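3.2 The cargo of the Suledance

The claim that the barque Suledance carried a full hold of wool on her last homeward run is repeated in nearly every local history of Clonley. We doubt it. The claim goes back to one newspaper notice, printed in March and copied by later writers who seem not to have looked at anything else. Nowicki accepted it without comment. Kubiak went further and used it to argue that the port was already shipping wool in bulk, which asks a lot of eleven lines of newsprint.

The customs book tells a smaller story. It enters 535 bales against the vessel's name, in one hand and one ink, with no later correction. The newspaper gives 1,447. Kubiak explains the gap by supposing that a second lot was loaded down the coast at Ivon, after the Clonley officer had closed his entry. Such stops did happen. But the Ivon harbour dues are complete for the season, and the Suledance is not in them. A ship of 662 tons would have paid dues there, and the collector at Ivon was not a man who let small coasters off, let alone a deep-water barque.

Kubiak's answer, given in a footnote, is that she may have anchored outside the harbour limits and loaded by lighter. This can't be ruled out. Neither can it be tested, and we see no reason to prefer it to the plain reading of the customs entry. The lighter owners' accounts have not survived, apart from a few loose sheets in the Brzozowska papers, and those deal almost entirely with coal. 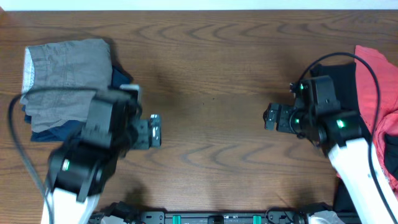
Figure 4

A better candidate for the larger number is the owners' own prospectus, which was in circulation while the ship was still fitting out. It offers shippers room for 1,447 bales, the very figure the newspaper later prints as cargo. Lis noticed the match but treated it as a sign that the prospectus was accurate. We read it the other way. The editor had a sailing to report and an advertisement on his desk, and he took the number from the advertisement. He had done much the same with at least two earlier departures, both discussed in section 2.

Freight money is harder to use. Pawłowska cites a payment of £3,519 to the owners and calls it "consistent with a full hold". It would be, if it were all for wool and all for one voyage. The ledger says neither. The line reads only "Suledance, on account", and the entries on either side cover repairs, an insurance claim and the sale of an old suit of sails — hardly the company one expects a clean freight payment to keep. Kravchuk's attempt to work backward from the sum to a rate per bale depends on a rate she borrows from another port, and we have not followed her.

None of this shows how full the Suledance was. Tallow and hides were often entered in a separate book, and that book is missing for the whole of the season. She may well have left heavily laden with something. The wool, however, should be put at 535 bales until a better source is found, and tables that rely on the higher figure need to be redone, including the one in our own earlier paper.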